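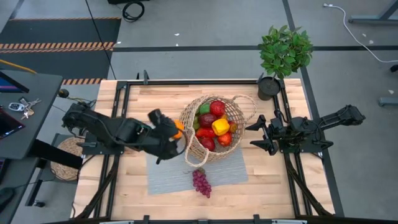

Bench notes, 31 March 2022: orange peel dye, second go

Okay, so the peel dye. I finally got back to it after leaving the Clerkside yarn soaking way longer than I meant to (overnight plus most of a morning), and I'm pretty happy! Peel came out of the freezer bag, the one marked Plorketti, chopped small this time. Last time I tossed the halves in whole and got a sad beige, so chopping goes on the permanent list.

Recipe as run: 227 g peel, dry yarn weight 80 g, alum at 8 percent of the yarn weight so 6.4 g, weighed on the little scale and not the kitchen one. Simmered the peel for an hour with the lid on, strained it through the old pillowcase, let it cool until I could hold my hand in it, then yarn in. Brought it back up slowly. No boiling, I stood there and babysat it.

Color is a soft butter yellow on the wool and a bit greener on the Sugawara skein, the one with silk in it. I like the greener one better, which I did not expect. It looked almost gold in the pot and then dropped a good two shades once rinsed, so don't trust the pot, future me.

Smell: wonderful for the first half hour, then like hot marmalade that somebody forgot. Window open next time. Also the pillowcase is done for, the seam went while I was squeezing it and I had bits of pith all through the bath. They shake out once the yarn is dry, but picking them out wet is miserable.

Side test, because I can't leave things alone: dipped 6 short lengths in the leftover bath with a splash of iron water. They went olive almost right away! Really nice olive, kind of like an army blanket. The iron made the wool feel scratchy, though, so I want to try half as much before I put a whole skein in. Rinsed the spoon twice and put a strip of red tape on the handle. Please keep it out of the alum pots.

Lightfastness cards are taped up in the south window, half of each one covered with foil. Leave them alone until August, even if they look boring. The Mukport onion skin cards are next to them for comparison.

To do: more peel (keep saving it, any orange or tangerine is fine, no stickers), new straining cloth, and write the alum weight on the tag BEFORE the tag gets wet.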